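Company Laboratories Careers News Contact
Careers > Open positions > Laboratory automation

Equipment Planning Coordinator, Laboratory Automation (Brovulby)

Koller is looking for a coordinator who will plan and follow the purchase of robotic equipment for our plate handling laboratory in Brovulby. The position is full time, 39 hours per week, and it starts in August.

Our laboratory wants to replace a large part of its manual pipetting benches in the next budget period. We have already chosen the layout of the first cell, called Ploltum, and we test each step in simulation before we ask suppliers for an offer. You will work between the engineers, who know what they need, and the finance office, which must know what it costs and when it has to be paid.
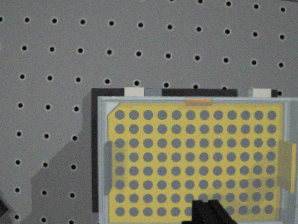

Ploltum cell in simulation: gripper at a 96-well plate in its holder, on the pegboard deck.

Your tasks will be:
- to keep the equipment list for Ploltum and for our second site in Fakden, with prices, delivery times and service contracts
- to request offers for arms, grippers, plate holders and spare clips, and to compare them in one table
- to prepare the yearly budget for consumables and maintenance
- to book the acceptance tests with the supplier and to write down the open points

We expect at least three years of experience in purchasing or project planning, preferably with technical equipment. You should be able to read a data sheet and to ask when something in it is not clear. Programming is not required. Good written English is necessary; other languages are welcome.

We offer 25 days of paid vacation, a training budget and one day per week of work from home after the trial period. Travel to Fakden is needed once a month and the costs are paid by us.

Please send your CV and a short letter, with the reference number 320, to Lilla Kozma in the personnel office. Questions regarding the work itself can be addressed to Réka Sipos, head of automation. The first interview is by video and takes 30 minutes.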